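Clearing the Bedroom: Notes on Sorting and Discards

2019-05-09

This entry records the procedure now followed in this household for the clearing of a bedroom, and it supplements the earlier post on the hall closet. The work took 42 minutes from the first item to the last, which compares well with the previous attempt.

The bed serves as the sorting surface. A blanket is spread over the bed cover first, and everything from the nightstand, the windowsill and the floor is then brought to it. An open cardboard box is placed in the middle of the bed, within reach from either side. Boxes from Kamari have proved suitable for this purpose, as they stand up without support. The box from the last Van den Broek delivery was too shallow and has been retired.

Small paper waste is dealt with before anything else. Used tissues, receipts and wrappers are picked up singly. Handfuls were tried in the past and led to the loss of an earring, later recovered from the recycling. 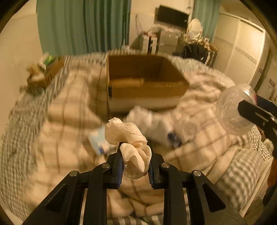 Items of doubtful value are set aside until the waste has been removed. A limit of 18 such items is observed. Anything beyond that number must be decided upon the same day, without appeal. Chargers for devices no longer owned are not considered doubtful.

Textiles come last. The blanket is shaken out at the window and returned to the bed or sent to the laundry, according to its condition. The plaid one requires a cool wash and dries slowly in the Grisau apartment, where the line is on the north side.

Readers have asked whether a label system is used. It is not. A Lirno notebook is kept by the door, with one line for each box and its contents, and this has been sufficient for three rooms.

The remaining room is the study, which will be undertaken in June. The matter of the magazines has been deferred until then.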